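Home | Modules | Handouts | Lab booking | Help

Evitico Robotics Lab: Handout 2
Grasping tableware with a two-finger gripper

7 comments | 3 shares

This sheet covers the second practical. Groups use the Jacquet arm with the printed fingers fitted and record demonstrations in Luvurix. Read the safety sheet before booking a slot.

1. Approach

Bring the gripper in over the mat with the fingers nearly closed, then open them once the target is in line with the tips. Opening early widens the outline of the hand and makes contact with neighbouring items more likely.

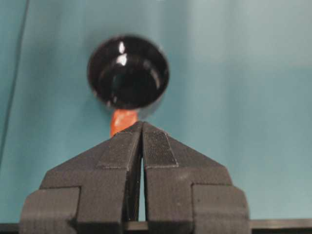

Keep the wrist speed low for the last part of the approach. The default limit in Luvurix is 205 and should be left alone for this practical.

2. Checking the view

Before each run, look at the wrist view with the fingers apart. Both tips must be visible, with clear mat between them. Note any small item lying in the gap.
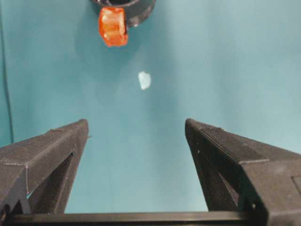

Fig. 2. Wrist view, fingers apart, small pale fragment in line with the gap.

3. Thin-walled items

Plastic cups are gripped by the wall, one finger on each side. Close in small steps and stop when the wall is held. Too much force bends the cup and changes its angle in the hand.

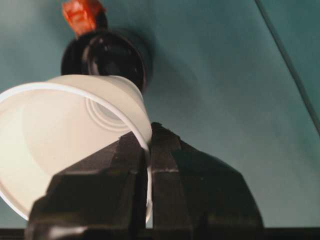 Page last changed: November, 16:10

Log the finger opening at the moment of contact, then again after the lift. Groups without both values will be asked to repeat the run.

4. Mugs and handles

A mug may be taken by the rim or by the handle. State which was chosen and why. The side view is needed here, as the wrist view often hides the handle behind the body. 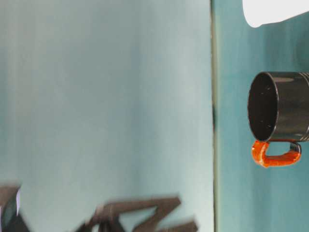 Save both views under the same run number. Each group submits nine runs as one Trollow folder, with a written account of 486 words at most. Failed grasps count as runs and must be kept.

Previous | Contents | Next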